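Cuvano Hoops Help > Rec League & Fantasy > Trades

Can I trade a player who's on the injured list?

Posted by Freya Bickerstaff, 21/09/2022

First year running a team in our keeper league (we use the Rillano rules, salary version). I want to send my backup center plus a second round pick for a point guard from the Treloar team. Problem is the guard has been on the injured list since July. The trade screen lets me pick him but then I get "roster conflict" and it wont go through. Is it because he's hurt or becuase of my cap? I have 235 in cap space left. Deadline is coming up and the other manager is getting impatient.

Nuanchan Nilsuwan
Not the injury. Hurt players can be traded any time, at least under Rillano rules. "Roster conflict" = too many active spots on one side. When he comes over he lands on your active roster first, NOT your injured slot, even if that slot is open. So you need a free active spot at the moment the trade clears. Drop or stash somebody, send the offer, then move him down after.

Cap message is different, it says "over limit" in red. Check his salary anyway. Injured guys still count in full in most leagues, commissioner can change that under league settings.

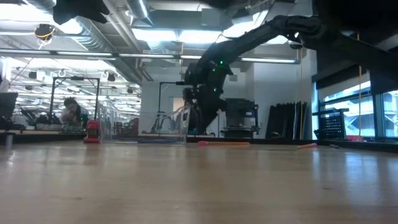

Also look at the pick. If your second rounder already went out in another deal it still shows in the list till the page refreshes. Got me last season, sat there for an hour trying to send a pick I didnt own.

huvden_hooper
just ask your commish to push it thru by hand, takes 5 min. thats what we do

Freya Bickerstaff
Ok it was the active spot, thanks Nuanchan. Dropped my 11th man and the offer sent. Waiting on Treloar to accept. Didn't know about the pick thing, will check.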